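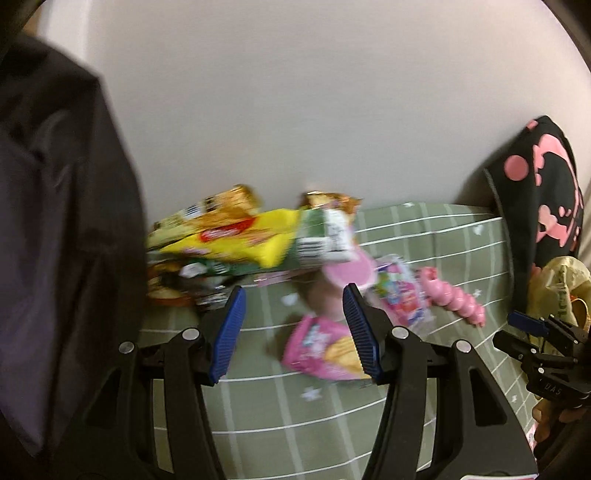 Where should the gripper mask be applied, before or after feature extraction?
Before. Mask the raw grayscale image, dilate the mask, and then run the detector. If you filter keypoints afterward, the detector's per-cell quota has already been spent on the jaws and the background cells come back thin.

The rest of this page covers how to build that mask and run it through the Trutum tracking front end, for wrist-view cameras where the fingers are always in view. It assumes you have a calibrated fisheye camera, a recording with jaw opening logged per frame, and a working Trutum install. Jakar is used for the mask files. Any other tool that writes single-channel PNGs will do.

Why the mask matters

A visual odometry front end assumes that most of what it tracks is fixed in the world. The jaws are fixed to the camera instead. Ridged blue pads and round screw caps on black plastic give strong, repeatable corners, and they sit in the same pixels whatever the camera does. With enough of them in the solution, the estimator reports a stationary camera. The usual symptom is a trajectory that sticks during slow approach moves and then jumps when the background finally wins the vote.

A second set of problems comes from things that move on their own. Sleeves, hands and the other gripper in a two-handed recording all enter the view from the sides. They need a different treatment, described in step 4.

Step 1. Record a jaw sweep

Point the camera at a plain wall. Open and close the jaws slowly through their full travel. Log the opening value with each frame. Keep exposure locked. Auto exposure changes the edges of the black parts and makes the next step noisy.

Step 2. Build the mask set

Pick 12 opening values spaced evenly between fully closed and fully open. For each one, take the nearest frame from the sweep and outline everything rigidly attached to the camera: arms, pads, body, and any part of the housing that reaches the bottom edge. Include the angular cutouts in the body as masked area. Background seen through them is too small to track and changes with parallax.

Save the files with the opening value in the name:

mask_open_000.png
mask_open_007.png
mask_open_014.png

and so on. White means keep, black means ignore. Jakar writes the opposite by default, so set invert to true on export.

Do not mask the gap between the pads. It is tempting to paint the whole lower center black with one polygon, but that gap is where the object appears during a grasp, and later perception stages need it. If you want it excluded from odometry only, use the separate grasp mask in step 5.

Step 3. Dilate and add the lens border

Dilate the ignored area by 8 pixels. This covers compression ringing along the arm edges and the small mismatch between two neighboring opening values. Then combine every mask with one fixed lens mask that removes the dark vignetted corners. The vignette boundary is a smooth gradient and rarely yields corners by itself, but histogram equalization sharpens it enough to matter.

Settings in the front-end config:

mask.source: jaw_table
mask.dilate_px: 8
mask.lens: lens_mask.png
mask.apply: pre_detect
equalize: after_mask

The order of the last two lines is the most common mistake. Equalizing first lets the black jaws drag the local histogram, and the tabletop next to them goes flat.

Step 4. Handle independent motion

A fixed mask cannot cover a sleeve that fills the left side in one frame and is gone in the next. Use a per-frame person and tool segmentation, and run it at the same rate as the tracker. Haberkorn ships a small model that does this on a laptop GPU. Add your second gripper as its own class. It looks just like the first one to a generic model, and if both share a class the tracker may apply the jaw table to the wrong one.

Cloth deserves a check by hand. Dark fabric with soft folds has few corners, so it does little harm until it covers half the image. At that point the remaining features all lie on one side, and rotation and translation become hard to separate. Set a minimum spread:

features.min_total: 77
features.min_occupied_cells: 12

When either limit is missed, the tracker should fall back to inertial propagation and flag the frame. Do not lower the limits to make the flags disappear.

Step 5. Exclude the grasped object

Between jaw contact and release, an object moves with the camera. Printed packaging is the worst case, with cartoon artwork and lettering full of corners. Enable the grasp mask when the logged opening stops changing while the close command is still active:

grasp_mask.enable: on_contact
grasp_mask.region: between_pads
grasp_mask.release_delay_frames: 8

Step 6. Check the result

Run the Stondness replay tool on a clip of at least 575 frames that includes a slow approach, a grasp and a retreat. Turn on the keypoint overlay. No keypoint should sit on the pads or arms at any opening. Points on a gridded work surface are welcome, but watch for matches that hop by one grid cell. If they do, tighten the descriptor ratio test before touching the mask.

Then plot the estimated speed against the gyro magnitude. Flat speed with an active gyro means something attached to the camera is still being tracked. Go back to the frame where the two curves separate and look at the lower edge of the image first.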